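Notebook, August
Adhesive bond trials, starch paste and wheat paste on lining paper

Carried on from the July pages. Aim is still to settle one paste recipe for the map linings so that we stop arguing about it at the bench. Rosaura Restrepo has the Urrego sheets waiting and wants an answer before she starts humidifying them.

Recipes under test

W1. Wheat starch, 1 part to 5 parts water by volume, soaked overnight, cooked on the hotplate with constant stirring, sieved twice when cool.

W2. As W1 but cooked in short bursts in the microwave, stirred between bursts, sieved twice.

W3. Plain wheat flour, 1 to 5, cooked as W1. Included only because the old Groder linings were done with flour paste and we need something to compare them with.

All three thinned with deionised water to the same brushing consistency. Consistency judged by the drip off the brush, which is not good enough. Zachary Bélanger has offered to bring in a flow cup. Until then treat any difference in coat weight with caution.

Sample preparation

Strips cut from a single roll of the Weken lining paper, long side with the grain, 30 mm wide and 142 mm long. The odd length comes from the guillotine stop, which is fixed; left alone so that the new strips match the July set. Each strip pasted to a matching strip of the rag paper with the last part left unpasted as a tab for the clamp. Pressed between blotters and polyester web, blotters changed at one hour and again before leaving.

Two strips in the W3 set had trapped air near the tab. Marked with a pencil cross and kept out of the peel results, though I have put them with the others in the folder.

Cooking notes

W1 behaved as expected. Thickened suddenly, went translucent, held on low heat for 30 minutes after that. Slight skin on cooling, removed before sieving.

W2 needs more attention than the recipe sheet suggests. With bursts of 30 seconds the outer ring sets while the centre is still milky, and if it is not stirred right down to the base at every pause the set part breaks into lumps which never go back in. Shorter bursts early on are better, longer ones once the whole batch has turned. Half power was slower but gave a smoother paste. A wide, shallow glass dish did better than the tall beaker. Quantity matters as well: 100 ml of mix is manageable, and doubling it gave an uneven cook at any setting I tried.

Leave the door open for a few minutes between batches to let the steam out, and wipe the inside before the next dish goes in. Paste left on the turntable ring is tedious to remove once dry. 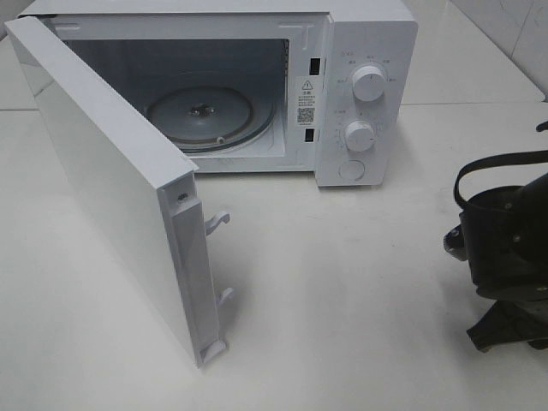 Peel tests

Tab clamped, free end pulled back at 180 degrees by hand-cranked rig, spring balance read at the steady part of the pull. First few millimetres ignored. Readings go in the bound results book, not here. Comments only:

W1. Even peel, fibre lift on the lining side along most of the strip. Failure in the paper and not in the paste, so the reading is a lower limit for the bond.

W2. Much the same as W1 where the paste was smooth. One strip had a small lump under the lining and the pull dropped off sharply on reaching it. I have noted the position on the back of the strip. Would not want that under a printed area.

W3. Strong bond, stiff strip. Fails by tearing the lining. Noticeably more curl after drying than the starch samples, towards the pasted face.

Reversibility

Damp blotter on the lining side, covered with polyester film, light weight on top. Checked at 15 minutes and every 15 after that.

W1 and W2 both released at the second check, with the lining coming away in one piece at a low angle. Residue soft and easily lifted with a damp swab. W3 had released at the edges only. It needed a third period and left a tacky film which took several passes to clear. This agrees with what Rosaura found on the Groder sheets, where the old lining came off in scraps.

Diluting W1 further, to a thin milk, gave a bond which still passed handling but released at the first check. Worth repeating properly. It may be enough for the smaller Urrego sheets, which will be kept flat in folders and not rolled.

Storage

Cooked paste kept in a covered jar in the fridge under a little water. W1 good on day three, slightly loose on day five, sour smell on day six and thrown out. W2 the same within a day. W3 went off earlier. Label jars with the recipe code as well as the date. There was an unlabelled one at the back of the shelf and it went in the bin.

Cross-check against Sturkesar

The Sturkesar lining notes give a ratio of 1 to 4 and no soak. Tried one small batch that way on the hotplate. Thicker and harder to sieve, with grains visible on the mesh. The soak stays in.

To do

Repeat thin W1 with a full set of strips.
Flow cup from Zachary, then recheck the dilution of all three.
Order more polyester web; the present piece is fraying on one side and marks the blotters.
Test W1 on the heavier Weken stock, grain across as well as along.
Ask Rosaura whether the backs of the Urrego sheets have any ink on them before anything damp goes near them.

Using W1 for the linings until the repeat set is dry. W2 is fine for small repairs where only a spoonful is wanted.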